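Notebook, 25/08/2020
Brick moisture readings, Tratcombe store
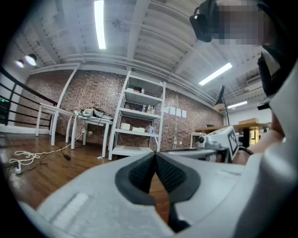
Second round of readings with the Yeoman pin meter, pins set in the mortar joints, 17 points on the same grid as April. Points 1 to 9 unchanged within the resolution of the meter. Point 14 up by 2 on the relative scale, repeated twice, same result. The joint there was repointed with the Clundton lime mix, so it may just be salts.

Meter check block read 18, as it should. Battery changed before starting.

Oltutico logger downloaded: 151 records, one gap overnight. Clock was slow again. Reset it and left the interval alone.

To do: scrape a sample from 14 and dry it in the oven, weigh before and after. Do not compare with the old carbide figures, different depth. Grid sheet is in the back of this book.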